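Every few years somebody decides that the way to a calmer workshop is more compartments. This season it is Prarkunden, whose wall system comes with 50 labelled trays and costs £251 before you have bought a single screw to put in them.

I have tried it. I filled nine trays in the first evening, felt very pleased with myself, and by the end of August was dropping everything on the bench again because the right tray was behind the door.

Ekua Dankwa, who repairs chairs and garden gates in a unit behind the old Hnatiuk bakery, gave up on trays long before I did. She uses a bin. One open grey bin, wide at the top, with whatever the current job needs lying on the bottom of it: a screwdriver, a few bars, nothing stacked.
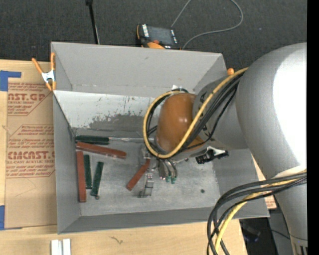
Her rule is that if you can't see the floor of the bin, there is too much in it. Scuffs don't bother her. "It's for throwing tools in," she says. "I'd worry if it looked new."

I am not wholly persuaded. An open bin is lovely with half a dozen things in it and miserable with 175, and most of us own nearer the second number. Short bars slide under long ones. Small bits vanish altogether, and Dankwa admits she keeps those in jam jars, so the one-bin workshop is already a one-bin-and-a-shelf workshop.

Corero and Gradudow both sell divided inserts for people who like the bin but not the muddle. I borrowed the Gradudow one. It took up a third of the room and the long screwdriver wouldn't lie flat, so back it went.

The bin has stayed — for now, on the end of the bench, with the trays still hanging behind the door.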